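Boards > Manipulation > Sim and Training > Dishwasher loading, wrist cam vs both

Email this thread | Print this thread

Posted Thu 24 May by gounder_fan

ok so results from the loading runs, quick writeup before I lose the notes. Task is sink to dishwasher rack, all in sim, one arm. Question was whether the policy needs the wrist view at all or if the two outside views carry it.

Trained on 1849 demos, same network each time, only the camera inputs change. Wrist view first, then the two outside ones.
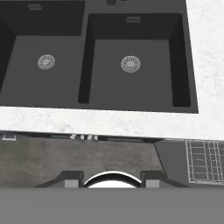
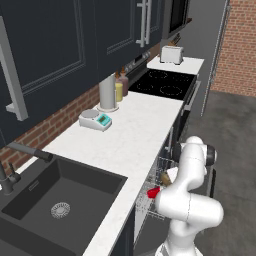
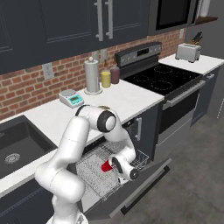
Scoring is strict. Item has to be in the rack and stay there after release. Dropped on the door = fail. Leaning on the tines = fail.

All three views: 68 percent. Drop the wrist view and it falls a lot, mostly at the grasp. Drop the two outside views and it falls even more, wich I did not expect. Arm gets the item fine then wanders on the way over to the rack.

Anyone seen this?

--
tekitz_user

Yes. Same thing on our shelf task. Wrist only is great for the last few inches and useless for getting there. No memory in your policy right? It looks down at a counter and has no idea which way the rack is.

--
gounder_fan

No memory, single step input. Could try stacking frames.

--
mill_lane

Not buying the headline. What's your spread between seeds? One run per setup tells you nothing. I had two runs of the SAME config come out further apart than most of the gaps people post on here.

--
gounder_fan

7 seeds for all three views. The other two setups only got one each - ran out of machine time. Fair hit.

--
mill_lane

So the number you trust is the one with nothing to compare to. Run the seeds on the ablations or take "needs both" out of the title.

--
Indira Pinto

Bit harsh. The failure types matter more than the percent here. Grasp misses without the wrist, lost on the way without the outside views - two different ways of breaking, and both make sense. I'd want to see them split out in a table though.

Also how are you randomizing the outside cameras? If they are fixed, the policy may just be learning where the rack sits in the picture. We got burned by that on Garenstead. Moved one camera a hand's width and the whole thing fell over.

--
gounder_fan

Fixed in training. Small jitter on the wrist cam only. Ugh. You are probably right.

--
tekitz_user

Try jitter on everything and move the base too. It'll hurt your score at first. Ours came back with more demos, somewhere near almost 2000.

--
jellix_dan

Different question, does the rack ever move between episodes? In Jellix the rack slides in a bit each reset and that alone killed our wrist free version.

--
gounder_fan

Rack is always fully out. Item type changes and start pose changes, kitchen stays put.

--
jellix_dan

Then I'm with mill_lane. Fixed rack, fixed cams, it can half memorize the place motion. I'd expect outside views to look better than they deserve.

--
Indira Pinto

Disagree a little. If it was memorizing the place, wrist only would do ok too, the path over is nearly the same each time. And it didn't.

--
mill_lane

Unless the start pose spread is what breaks it. Which he changes. So you can't tell from this.

--
gounder_fan

ok ok. Plan: more seeds on both ablations, jitter all cams, slide the rack, failure table split by grasp / move / place. Frame stacking after that as its own run, not mixing it in. Queue is full so don't hold your breath, might be October before the whole grid is thru.

Changed the title btw.

--
tekitz_user

Post the configs when you do, I'll run the wrist only one on our side.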